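The toy table, and what ended up on it
Posted in February by Plevetti

I said I'd do a gallery page for the toy table once I had a decent clear afternoon, and then of course I spent the afternoon sorting blocks and very little of it writing. So the introduction is longer than the gallery this time (one picture so far, down at the bottom, and more when I get round to the train drawer).

For anyone new, the back room at ours has been a playroom, a sewing room, a place to dry coats and, for one long winter, somewhere to keep a wardrobe that wouldn't go up the stairs. When the wardrobe finally went I decided I wanted a proper surface for small toys, at a height where a grown-up can sit down too, and everything since then has been fiddling about with trays and boards and tubs to see what gets used.

The big discovery was shape blocks! I had written them off as a baby thing, but children who can read perfectly well will still push a star about for ages if you leave one in front of them. I got our first lot from Sayce, the little shop by the station in Celtolden, and they came in a paper bag with no lid, no box and no instructions, which suited me very well. I'd been steered towards a fancy set with a sorting case and a booklet, and I'm glad I put it back on the shelf.

What I like is that they aren't only squares and triangles. You get the odd ones as well, the pentagons and hexagons and hearts, and those are the ones that start conversations. My nephew went through a stage of calling every hexagon a nut (as in nut and bolt) and I still think that's the better word. A cylinder can be a cake, a drum, a tin of beans or somebody's hat. A heart is awkward to stand up and nearly impossible to build on, and it is still the first thing anyone reaches for.

Colours I go back and forth on. For a while I kept everything sorted by colour in old yoghurt pots, very smart, and it lasted until the first visitor. Now they live mixed up together in one bag and get tipped out on to a board. The board matters more than I expected. Small things on a big open table wander off, and they get nudged under elbows and forgotten — put them on a piece of pale wood and suddenly there's a place where the game is happening. Bright colours look lovely against it too, and you can spot what you've got without rummaging.

I wipe the board over with a damp cloth and dry it straight away, and twice a year it gets a rub of the beeswax stuff from the Virnetlow market. The blocks I mostly leave alone. If one gets sticky I dab at it with a barely damp flannel and leave it on the windowsill overnight.

Tidying away is still a work in progress. The bag is quick but you do have to tip the whole lot out to find one star. A shallow tray would be better for finding things, only then it needs a shelf of its own, and the shelf I had in mind is full of jigsaws. My list number for the jigsaws in the house catalogue (yes, I keep one, it started as a joke) has reached 3127, counting every odd bit of toy and game we have ever owned, so shelf space is a sore point.

Next time I'm hoping to show the train drawer, and possibly the dolls' house kitchen if I can find where the plates went.

Comments (2)

Teapot_and_toast: Oh, the yoghurt pots! We did exactly that and lasted one weekend. Ours are in a biscuit tin now, which makes a horrible racket but at least everyone knows when the blocks are out.

mossylane: Would love to hear more about the wax. I've got a board that has gone very dry and I've been scared to put anything on it in case it goes tacky.

From the gallery: stars, cylinders and a yellow heart out on the pale board, with the blue pentagon at the back. 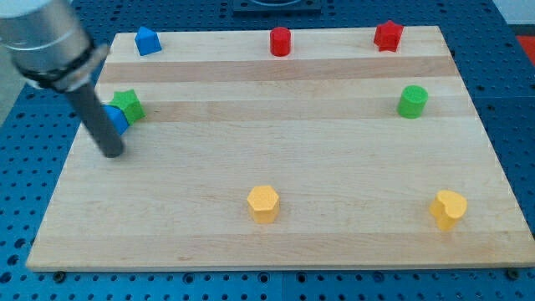 How many blocks should I put out at once for a small child?
Start with 6 in different shapes and leave the rest in the bag, then add a couple more once the first ones are being moved about and talked over.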